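Jirkmont – Área de Comunicación Comercial
Hilo sobre el uso del correo electrónico en pequeñas empresas. Recoge las recomendaciones de nuestra guía de febrero de 2024.

1/ La guía parte de una consulta a 239 comercios y talleres de Bragança. De ellos, 79 envían un boletín periódico a sus clientes.

2/ Primera recomendación: solicitar el consentimiento por escrito y conservarlo. Una lista comprada a terceros perjudica la reputación del remitente y puede acarrear sanciones.

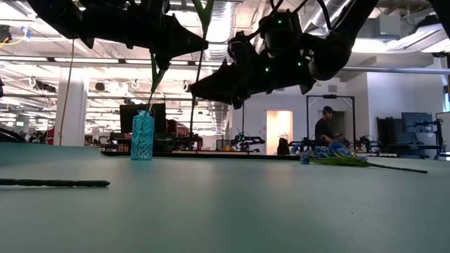 3/ El consentimiento debe indicar también la frecuencia de los envíos. Para un negocio local, la guía propone uno al mes – dos en campaña.

4/ El asunto debe anunciar el contenido real del mensaje. Simone Peixoto, responsable del capítulo de redacción, aconseja una sola oferta por envío y un único enlace.

5/ La baja ha de ser visible y tramitarse sin preguntas. Conviene retirar cada año las direcciones inactivas: la lista de Hondent pasó así de 811 a 751 contactos. 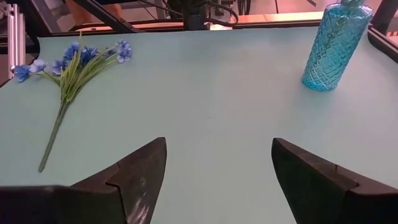
Pinza sobre una mesa de color verde menta.

6/ Emerson Portela atenderá las consultas sobre la guía por mensaje directo en esta cuenta. La próxima edición, prevista para junio, incorporará un capítulo sobre mensajería móvil.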